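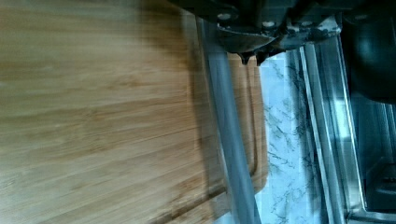 資料1 竹製まな板(大)、溝のある側

共用キッチン運営会議 議事録

日時 2025年12月2日(火) 19時より
場所 Lusthorpe館 1階 談話コーナー
出席 マルレーニ・ラセルダ(議長)、ルシマラ・フルタード、ジェニヴァルド・オノラト、フィトリアニ・ハルトノ
欠席 ジャイルソン・ダンタス(書面で意見提出)
記録 フィトリアニ・ハルトノ

1 前回議事録の確認

前回の「冷蔵庫の整理は各自の良識に任せる」という一文について、オノラトから異議。良識に任せた結果が現在の冷蔵庫であり、決定事項として残すのはおかしいとのこと。ラセルダは、決めたことは決めたことなので記録は直さないと回答。オノラトは納得していない旨を書いてほしいと述べたので、ここに書く。その他の訂正はなし。

2 まな板の更新について

フルタードから提案。現在の竹製まな板(大)をやめ、色分けした樹脂製の薄いまな板を用途別にそろえたい。肉、魚、野菜、パンで色を変える。Magalhãesの店頭で見た組み合わせが候補で、見積もりは3,000円。

オノラトは反対。色を分けても、使う人が色を見て選ぶとは思えない。ふきんも以前に色を分けたが、台拭きと食器拭きの区別は一か月もたなかった。まな板だけうまくいくという根拠を聞きたい。

フルタードの回答は、ふきんは濡れると色がわかりにくく、まな板とは事情が違うというもの。オノラトは、濡れても青は青だと返した。この件でしばらくやりとりがあったが、記録者の判断で省略する。

ラセルダから資料1について。竹は表面の木目が細かく通っており、縁の内側に汁受けの溝が彫ってある。角は丸く、溝もその角に沿って曲がっている。樹脂の薄い板にはこの溝がない。日曜の夕食会で焼いた肉を切り分けるときに、溝のない板で汁をどうするつもりなのかとの質問。

フルタードは、下に盆を敷けばよいと回答。ラセルダは、その盆は誰が洗うのかと重ねて質問し、回答は得られなかった。

ハルトノから、溝そのものが問題だという意見も出した。溝の中はスポンジが届きにくく、急いで洗う人はたいてい平らな面だけで済ませる。写真では溝の中の汚れまで判断できないので、これをもってきれいだとも汚いとも言えない。色の濃淡が見えるが、竹の筋の色と影が混ざっており、しみの証拠として扱うのは無理がある。オノラトも同意見。フルタードは、では何を見れば判断できるのかと述べた。実物を明るいところで見るしかない、という当たり前の話になった。

ダンタスの書面意見(要約)。「竹は油を塗れば長くもつと聞いたが、去年その担当を決めたあと、油の瓶が開けられた形跡がない。瓶はまだ流しの下にあると思う。新しい板を買う前に、この瓶の件を片づけるべきである」

流しの下を確認したところ、瓶はあった。封は切られていなかった。去年の担当者が誰だったかについては、出席者の記憶が一致せず、前年の議事録にも名前がない。「担当を決めた」とだけ書いてある。

採決は見送り。次のとおり取り決めた。
・竹のまな板は当面そのまま使う。
・生の肉と魚は、引き出しの小さい板を使う。竹の大きい板には置かない。
・溝はたわしで洗う。食器用のスポンジでは済ませない。
・洗ったあとは立てて乾かす。コンロの脇には立てかけない。
・油はオノラトが塗る。期限は年内。
・樹脂製の見積もりは保留。捨てずにファイルに入れておく。

オノラトは、自分が塗るのは構わないが、効果を信じているわけではないと付言。フルタードは、効果がなかった場合に更新を認めるのかと確認を求めた。ラセルダは「そのとき考える」と答え、フルタードはその回答も記録するよう求めた。

3 抗菌スプレーの勧誘について

Plulelの販売担当者から、木と竹の調理器具に使うスプレーを試してほしいとの連絡がラセルダ宛てにあった。送られてきた案内には「一吹きで91%すっきり」とある。

オノラトから、何が91%なのかという質問。菌の数なのか、においなのか、使った人の感想なのか。案内には書かれていない。ハルトノが裏面も読んだが、小さい字で「当社調べ」とあるだけだった。何と比べたのかも不明。

フルタードは、試供品が無料なら受け取って損はないという意見。ラセルダは、無料のあいだは無料だが、その後に定期購入の話が来るだろうと述べた。1本1,000円で、使用目安は二週間。年間の額を計算するまでもなく、まな板そのものより高くつく。

結論として、試供品は受け取らない。ラセルダが断りの返信をする。食品が触れる面に使ってよいものかどうかも案内からは読み取れず、それだけでも断る理由になるとの意見で一致した。この日、全員の意見が一致したのはこの件だけである。

4 調理台の使い方

大きいまな板を出したままにする人がいて、後から来た人が置き場に困るという苦情が二件あった。いずれも無記名。オノラトは、無記名の苦情を議題にするのは反対だが、内容はそのとおりだと思うと述べた。

フルタードは、板が大きくて棚に入れにくいから出したままになるのであり、やはり板を替えるべきだと主張。ラセルダは、議題2に戻らないよう注意した。

棚の仕切りを一枚抜けば、縦に入るのではないかという案がハルトノから出た。会議を中断して試したところ、仕切りは固くて抜けなかった。ねじで留めてあるらしい。ねじ回しはダンタスが持っているはずだが、欠席のため確認できず。次回までに本人に聞く。

暫定の取り決めは以下のとおり。
・使い終わった板は洗って、窓側の水切りに立てる。
・水切りがいっぱいのときは、先に乾いた食器をしまう。自分の食器かどうかは問わない。

二点目についてオノラトから、他人の食器をしまう人がいるとは思えない、との発言。反論はなかったが、取り決めは残した。

張り紙を作るかどうかも話した。すでに冷蔵庫の扉、換気扇の下、ごみ箱の上に張り紙があり、読まれている様子がない。ラセルダは、もう一枚増やすなら一枚はがすべきだという考え。換気扇の下の張り紙は油で字が読めないため、まずこれをはがすことにした。新しい張り紙の文面はハルトノが書く。絵は入れない。

5 会計

備品費の残高は1,138円。ラセルダが現金と帳面を照合し、合っていた。樹脂製まな板の組は現在の残高では買えない。フルタードは、それを先に言ってくれれば議題2は短く済んだと述べた。ラセルダは、議題の順番は事前に配ってあったと回答した。

たわしが古いので一つ購入する。Arardの売り場でよい。高いものは不要。レシートを必ず持ち帰ること。前回の洗剤はレシートがなく、帳面に「たぶん洗剤」と記入されている。この書き方は今後認めない。

6 その他

フルタードから、日曜の夕食会の切り分け役を交代制にしたいとの提案。毎回オノラトが切っているが、厚さがそろわない。オノラトは、厚さがそろわないのは肉の形のせいだと説明した。説明を受け入れた出席者はいなかった。交代制は次回あらためて話す。

ハルトノから、包丁も研いだほうがよいとの指摘。切れない包丁で強く押すから板に傷がつくのではないか。ラセルダは、その可能性はあるが、研いだ包丁なら傷がつかないというのも怪しいと述べた。研ぎに出す費用がわからないため、ダンタスに砥石の有無を聞く。ねじ回しの件と一緒に聞けばよい。

宿題
ラセルダ Plulelへの断りの返信
オノラト 油塗り(年内)
フルタード たわしの購入、レシート
ハルトノ 張り紙の文面、換気扇の下の張り紙をはがす
ダンタス ねじ回しと砥石の有無(本人には未通知)

次回の日程は決まらなかった。フルタードは年内を希望、オノラトは油が乾いてからでよいとの意見。ラセルダが各自の都合を聞いて連絡する。

閉会 20時40分

追記 配布後、オノラトより、議題2の「濡れても青は青だ」は「濡れていても青は青に見える」が正確との連絡あり。フルタードは違いがわからないとのこと。本文はそのままとする。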